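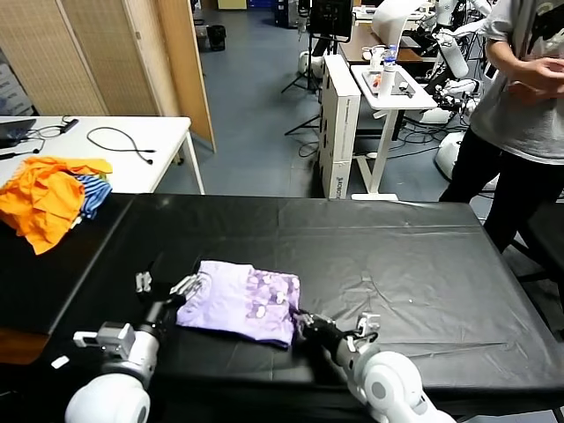
4. Creasing and the decision to wear a garment again

Print | E-mail
5 min read

The previous section dealt with how often households wash clothes that are not visibly dirty. We now turn to creasing, which respondents named more often than smell as the thing that sent a worn garment to the wash. Earlier studies of laundry habits tend to treat creasing as an ironing matter and leave it out of the washing count altogether. We think this hides a good deal of washing.

Questionnaires were posted to 4,000 households in the Unel district in August, and 2,728 were returned in a usable state. Each asked the person who did most of the laundry to think of the last light top they had worn for less than a day, and to say where it was put afterwards. Answers were sorted into five groups: hung up, folded flat, left in a heap, put back in a drawer unfolded, and put straight in the wash. Figure 5 shows a cloth in the loosely folded state, which our coders placed in the third group unless the respondent had written otherwise.

Figure 5. Lavender cloth, crumpled and loosely folded, on a black-covered table.
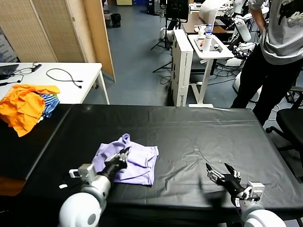 Laiba Virk, Nhyira Fiadzo and Shahram Rahimi
9 May 2024 | 17 shares | 0 comments

The boundary between "folded flat" and "left in a heap" gave the coders the most trouble. Many people wrote that they had folded a top "over the chair" or "sort of folded it". Two coders read every such answer separately, and where they disagreed a third reading settled the matter. Answers that still could not be placed were dropped from the comparison but kept in the totals.

Tops left in a heap were washed before their next wearing more often than tops that had been hung up. This held for households with and without a tumble dryer. It was weaker among respondents who owned an iron and said they used it every week, as would be expected if pressing and washing are partly alternatives. Household size made little difference once the age of the respondent was allowed for.

Several respondents said that they washed a creased top to get the creases out and then dried it on a hanger so that it would not need ironing. In the written comments this was usually described as saving time. We did not ask about water or energy costs at this point in the questionnaire, so no estimate is given here.

Storage space is a possible confounder. People with few hangers or a shared wardrobe may both heap their clothes and wash them more, for separate reasons. The follow-up interviews in Section 5 include a question on wardrobe size.

Share | Print | E-mail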